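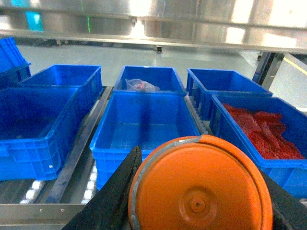 The woman who bakes Flendbridge's bread would like you to eat the crust

Feb 4, 2026

By the time I get to Londoño, the bakery on the low road into Flendbridge, the owner has been up for so long that she offers me lunch. It is a quarter to eight in the morning. Lunch is the end of a rye loaf, a slab of butter and a bowl of bean soup from a pot she keeps going for the night shift, and I'm told to sit, because apparently I look like someone who skips breakfast (I had, as it happens, skipped breakfast).

She asked me not to put her name in this piece. "Put the bakery's name in. The bakery is the one people are mad at when the rolls are late." So the baker she will be, though I should tell you she laughs easily and loudly and has flour in one eyebrow for the whole two hours we spend together.

She didn't grow up wanting this. She grew up over a bakery, her aunt's, in Skovitz, and like a lot of children raised over a shop she spent her teenage years planning how to live somewhere quiet. She trained as a bookkeeper and worked in an insurance office, which she remembers fondly. "I had a chair with wheels! I had a plant. I went home at five and didn't smell like anything." Then her aunt hurt her shoulder one August and asked for help for two weeks, and the two weeks went on until Christmas.

"I was terrible," she says. "I want you to write that down, because young people come in here and they shape a bad loaf and they look at me like they've broken a window. I made bad loaves for a year. My aunt sold them anyway, at half price, with a little sign that said they were made by her niece. In my own handwriting, too. She made me write the sign."

She has been in Flendbridge 11 years now. The building had been a furniture store, and when she signed the lease there was still a dining table in the back that wouldn't fit through any of the doors. It's the table we are eating at. In the first winter she sold 400 loaves a week and thought that was the most bread a person could reasonably be asked to make. These days a busy week runs to 3,000, between the shop counter, the grocers, two schools and the hospital kitchen, and she says the number still makes her want to lie down.

On the long, slow business of dough

What she most wants to talk about, and what she comes back to every time I try to steer her toward something else, is time. She thinks people have been talked into believing that bread is difficult, when mostly it is just slow, and that the slowness is the part you can do at home as well as any bakery can.

"You mix it after supper. You go and watch your program. You fold it over a couple of times when there's a commercial. Then it goes in the refrigerator and you go to bed, and all night long it's working and you're not! I don't know anything else in the house that does that."

Her own overnight dough starts in the afternoon and isn't baked until the small hours. She keeps a notebook on it, a new one each year, with the weather in the left column and how the dough felt in the right. I was allowed to look at one. The entries are short. "Damp. Sulky." "Cold and bright, came up lovely." "Rain, left it an hour, glad I did." One page has just the word "no" on it, underlined, and she can't remember why, but she was sure that she'd had her reasons.

She is less romantic about flour than I expected. She buys a plain bread flour and a stoneground rye, and she has no patience for the idea that a home baker needs to send away for something special. "Use what the store has, and use it again next week, so you learn what it does. If you change the flour every time, you're meeting a stranger every time."

As for the crust, she bakes it dark, a good deal darker than some of her customers would choose. In the early days a man brought a loaf back and told her it was burned. She cut it, buttered it and made him eat a piece at the counter. "He didn't apologize, but he took it home again," she says. "He still buys that loaf. He still asks me for a pale one, and I still tell him I'm out." 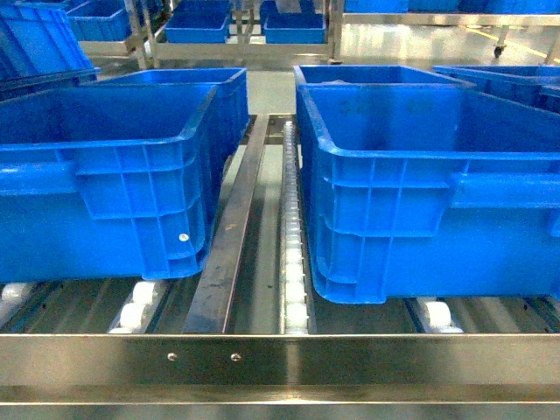
Getting it out the door

The part of the job that surprised her, coming from bookkeeping, was how much of it has nothing to do with baking. Bread is bulky and light, it bruises, and everyone wants it before they open. Orders used to come in on an answering machine, and she would stand there with a pencil at midnight, playing the same message over and over to find out whether a grocer had said fifteen or fifty. Now they arrive through a program called Trakik, which she resisted for two years and then, she admits, loved by the end of the first week.

Then there are the crates. She has bought 600 of them over the years and will tell anyone who listens that they walk. "They're useful, that's the trouble. People grow potatoes in them. I went to a birthday party and the drinks were in one of mine, and I thought, well, it's a nice party." She drank her soda and let it go.

She has thought about getting bigger, and about getting smaller, and has decided to do neither until her youngest is through school. She would like to teach more. The evening class she gives in the shop is always full, and the people who come are a mix, retired couples and nurses coming off shift and once a whole softball team, and they all leave with a tub of starter and strict instructions to give it a name or at least a clean jar.

I ask what she eats when she's not at work, half expecting her to say she can't look at bread. She seems a little shocked by the question. Toast, she says. Toast with a lot of butter, standing up at the kitchen counter, and the heel of the loaf if her children haven't gotten there first.

She sends me off with the rest of the rye wrapped in paper and tells me to leave it alone until tomorrow, when it will slice better. I ate two pieces in the car.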